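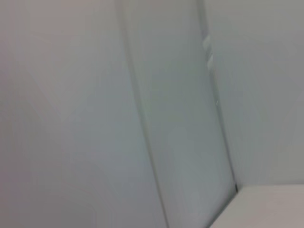

Big steel bowl for rice: worth it?

grainfan_62
Posted 14th September
So I finally bought a proper stainless mixing bowl and I'm using it for everything, but mostly rice! I buy the big Tusis bags, split them into little clear bags for the week, and tip one into the bowl when it's time to rinse. So much easier than fighting with the pot. Anyone else do it this way?

Mirabel K
Yes!! Been doing this since February. The wide opening is the whole point, you can get your hand right in and swish. Mine's a Desmet, the 40 cm one, and it barely fits my sink but I love it to bits.

pantrypete
I'm going to be the grump. Rinse it in a fine strainer and skip the bowl. You lose grains every time you pour the water off.

grainfan_62
Not if you pour slowly with your hand cupped at the rim! I lose maybe a pinch. And look how much room there is in this thing. 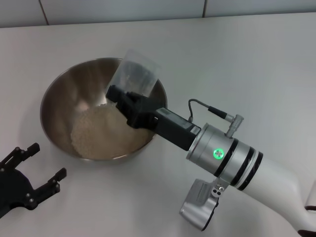

How many times should I rinse plain white rice before cooking it?
Two or three changes of water is plenty for most of us, and a little cloudiness in the last one is fine.

Frans Leemans
I'd go further than that for sushi rice, five at least. For a pilaf, two. I also leave mine to soak in the same bowl for 13 minutes (my mother's number, don't ask) and it comes out lovely.

pantrypete
Five rinses is a lot of water, Frans. I do one and my family has never complained.

Mirabel K
Pete, your family is being polite :)
Does anyone measure by cup? I keep a small one next to the bowl and go by that, never by weight.

grainfan_62
Same, I'm a cup person all the way.
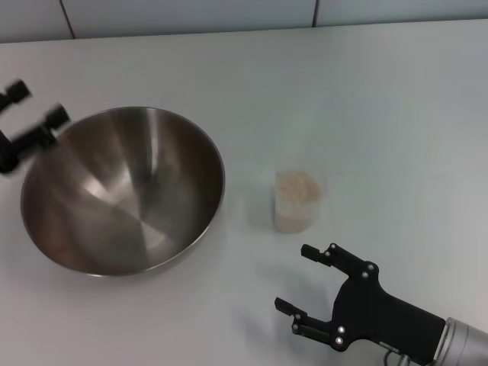 Bowl and cup, nothing in the bowl.

Frans Leemans
Scale for me. 295 grams feeds the four of us with a bit left over for frying the next day, and cold fried rice with an egg is the best breakfast there is.

pantrypete
OK, on that we agree. I might even try the bowl if I can find one that doesn't slide all over the counter. The Modent I had skated like a hockey puck.

Mirabel K
Damp dish towel underneath! Works a treat.
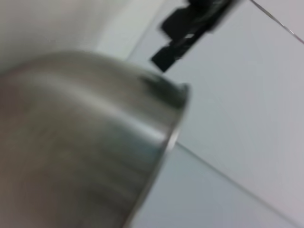
Drying and storing the bowl

grainfan_62
Splitting this off. I get water spots on the inside no matter what I do. Towel or air dry?

Frans Leemans
Towel, right away, then upside down on the shelf.

Mirabel K
Air dry, tilted against the wall. I've got spots too and I stopped caring ages ago. The rice tastes the same!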